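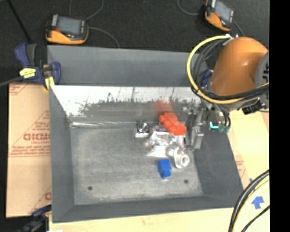 작성: 자재관리 담당, Diline 물류지원팀

9월 자재 소식: 혼재 소물류용 금속 용기의 사용과 점검

소형 부품과 개별 포장품을 한 용기에 섞어 담는 혼재 보관은 Plonstead 창고에서 가장 많이 쓰는 방식이다. 품목별 칸막이 선반에 비해 면적을 적게 차지하고 입고 처리가 빠르다. 반면 용기 상태와 담는 방법에 따라 피킹 시간과 오출고 건수의 차이가 크게 나타난다. 이번 호에서는 회색 판금 용기를 기준으로 담는 요령과 점검 항목을 정리한다.

1. 용기 형상

현재 사용 중인 용기는 윗면이 열려 있고 입구가 바닥보다 넓다. 벽이 안쪽으로 기울어 있어 둥근 물건은 벽에 걸리지 않고 바닥으로 내려온다. 같은 이유로 바닥의 유효 면적은 입구 치수보다 작다. 용량을 계산할 때 입구 치수를 그대로 적용하는 사례가 아직 있는데, 반드시 바닥 안쪽 치수를 기준으로 한다. Trurness 규격표의 표준형은 바닥 긴 변 600 mm, 깊이 230 mm이다. 구형 용기는 규격표와 치수가 다를 수 있으므로 실측값을 대장에 기입한다.

2. 바닥과 벽면의 마모

바닥은 사용 기간이 길어지면 색이 얼룩지고 옅은 쓸림 자국이 생긴다. 이 정도의 변색은 교체 사유에 해당하지 않는다. 벽면도 마찬가지로, 안쪽 벽의 반사가 강한 부분 아래에 어두운 긁힘이 불규칙하게 퍼져 있어도 손끝으로 훑어 걸리는 곳이 없으면 계속 쓴다. 걸리는 곳이 있으면 비닐 포장이 찢어질 수 있으므로 용기를 비우고 연마 작업을 신청한다.

바닥 모서리의 이음매는 별도로 확인한다. 이음매가 벌어지면 얇은 판형 부품이 끼고, 재고 조사에서 누락되기 쉽다. 바닥 앞쪽의 작은 둥근 구멍 2개는 막지 않는다. 다만 구멍보다 작은 나사와 와셔는 봉투에 넣어 밀봉한 상태로만 담는다. 구멍에 테이프를 붙인 용기가 지난 점검에서 여러 개 나왔으며 모두 제거 대상이다. 테이프 접착제가 바닥에 남으면 포장 필름이 달라붙는다.

3. 투명 포장재의 취급

혼재 용기에서 식별이 가장 어려운 것은 구겨진 투명 비닐 포장이다. 조명을 받으면 주름마다 흰 반사가 생겨 내용물과 라벨을 읽기 어렵고, 부피에 비해 가벼워 옆 물건 위로 쉽게 올라간다. 주황빛이 도는 붉은색 물건이나 선명한 파란색 블록형 물건처럼 색이 뚜렷한 품목은 비닐 더미와 붙어 있어도 금방 구별된다. 문제는 흰색 또는 연회색 부속이다. 고리형 끝단이 달린 밝은색 부속은 비닐의 반사와 색이 비슷해 일부만 가려져도 놓치는 경우가 많다.

따라서 다음과 같이 담는다.

투명 포장품은 공기를 빼고 라벨이 위를 향하게 놓는다.
흰색 및 연회색 부속은 비닐 포장과 떨어뜨려 바닥의 빈 쪽에 둔다.
테두리가 은색인 작은 사각 부품은 비닐 밑으로 들어가지 않게 마지막에 넣는다.
쌓는 높이는 3단을 넘기지 않는다.

4. 한쪽 쏠림

물건을 한쪽에 몰아 담고 반대쪽 바닥을 넓게 비워 두는 경우가 잦다. 적재량이 적을 때는 안전상 문제가 없으나, 겹친 물건을 들추는 동작이 늘어 피킹 시간이 길어진다. 품목 수가 적을수록 간격을 두고 펼쳐 놓는 편이 낫다. 용기를 옮긴 뒤에는 내용물이 다시 쏠리므로 선반에 올리기 전에 한 번 더 펼친다.

5. 조명

벽면의 반사 구간에는 가까이 놓인 선명한 색의 물건이 흐릿하게 비친다. 육안 재고 조사에서 이 반사상을 별개의 물건으로 잘못 세는 일이 있다. 용기 바로 위의 조명을 약간 옆으로 옮기면 반사가 줄어든다. 조명 위치를 바꿀 수 없는 구역에서는 보는 각도를 달리하여 두 번 확인한다.

6. 점검 주기와 기록

점검은 월 1회로 하고 이음매, 바닥 구멍, 벽면 긁힘, 입구 가장자리의 휨을 순서대로 본다. 결과는 Chowdhury 양식의 용기 점검란에 적는다. 휨이 발견된 용기는 적재를 중지하고 뒤집지 않은 상태로 반납 구역에 둔다. 구형 용기의 실측값이 대장에 없는 경우 9월 점검 때 함께 기입한다. 양식은 자재실 입구 서류함에 있다.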